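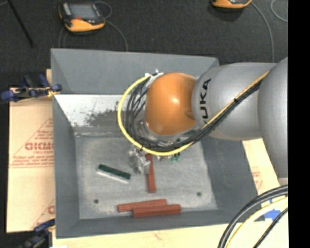

August 14, 2019

We finally made it to the open day at the Duvley pottery works, and what a morning! The Godon road was jammed, so we missed the first tour and joined the one at 10 (bring cash for parking, the machine eats cards).

The old bottle kiln is the thing to see. You can walk right inside, up to 6 people at a time, and the brick has gone glassy all the way up the walls. Our guide let us handle test tiles from the glaze room, and I fell hard for a deep green they call Drendum. They've mixed 810 glazes over the years and kept a tile of every single one!

Seconds were $5 a bowl in the yard. I came home with 7, plus a jug with a slightly wobbly handle. Lunch was at Rodrigues across the street, and the fish soup was great.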